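Dustpan task, part two: grip height and the bag problem

November 29, 2018

The arms went back on the table this month after I replaced the clamp stands. The old stands flexed when both arms accelerated together, and the flex showed up as an error at the fingertips that no amount of calibration removed. Torquil Laing lent me a dial indicator and we measured 5 mm of sway at the top of the left stand. The new ones are steel tube with a wider foot. I have not measured them properly yet, but the arms now return to the same spot on the mat closely enough that I stopped chasing it.

For anyone who missed part one: the goal is a two-arm cleanup routine. One arm holds the dustpan, the other sweeps with a hand brush, and then the pan gets emptied into an open trash bag. The debris is chips and kitchen sponges. I chose those two because they fail in different ways. Chips break and slide under the lip of the pan. Sponges grab the mat and tip over.

The controller is still the small PC I call Niven. The motion code is called Seneck and has now been rewritten more often than I would like. The main change since part one is that each arm has its own trajectory queue, with a shared lock on the middle of the mat. Before that, one arm could plan a path through the space the other was about to enter. The planner considered this legal. The grippers did not.

Most of November went into the dustpan. The handle is short and made for a hand, with a taper toward the end. A parallel gripper closing on a taper gets contact along a line, and the pan rotates around that line as soon as the lip meets any resistance. I tried three things:

Closing harder. The pan still rotated, and the finger pads wore faster.

Foam tape on the pads. Good for an afternoon, then the adhesive crept.

Gripping closer to the pan body with the wrist pitched to match the handle angle. This one stayed.

The last option costs some clearance. The fingers end up close enough to the mat that a height error of 6 mm puts them into it. I added a slow approach for the final part of the descent and a current limit on the wrist joint, so a bad height estimate ends in a stop and a log entry.
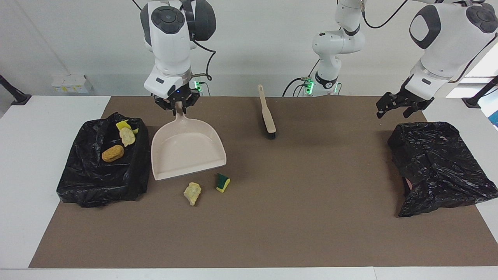
Lip contact is the other half of it. If the lip floats, chips go under. If it is pressed down hard, the mat bunches up ahead of it and the sponges roll away. I command the pan to a height slightly below the mat surface and let the joint compliance absorb the difference. It is crude. A force sensor at the wrist would do it correctly, and the one I want costs more than the table did.

The bags gave me more trouble than I had budgeted for. A rigid bin has a rim, and the rim stays where it was put. A trash bag has whatever shape it had after the last person touched it. My first segmentation pass used a brightness threshold, which is a poor choice for glossy black plastic under a window. Highlights on the folds were classed as debris and the arm went after them with great commitment. Marion Kinnear suggested using depth for the bag opening and color only for the items on the mat. I did that, and the false picks dropped to a level I can live with. Opening a collapsed bag with one gripper is a separate problem, and I am leaving it for another post.

Timing, for the people who asked. Seneck has a hard limit of 600 seconds per run, after which both arms return to their rest pose. Early runs hit the limit. Current ones finish inside it if the brush is picked up on the first try. The brush pick is slow because the handle position is re-estimated after every failed grasp, and each estimate waits for the arm to clear the camera view. A second viewpoint would help.

I moved the code repository over to the machine at Koston, the shared workshop, so Torquil can build it there. The logs are in the same place. Log file 2450 is the one to look at if you want to see the wrist stop trigger correctly. Ignore anything from before the stand change.

Open items:

- Replace the finger pads with molded silicone.
- Release the zone lock earlier, when the wrist clears the middle and not when the whole arm does.
- Fix the brush pick when the handle points toward the wall. The inverse kinematics returns an elbow-up solution there and it is ugly.
- Cable strain relief at the upper joints. The loops are long enough, but I do not like how they move at speed.

I have ordered the silicone. The elbow problem comes next, probably by adding a penalty term on joint two and seeing what else breaks.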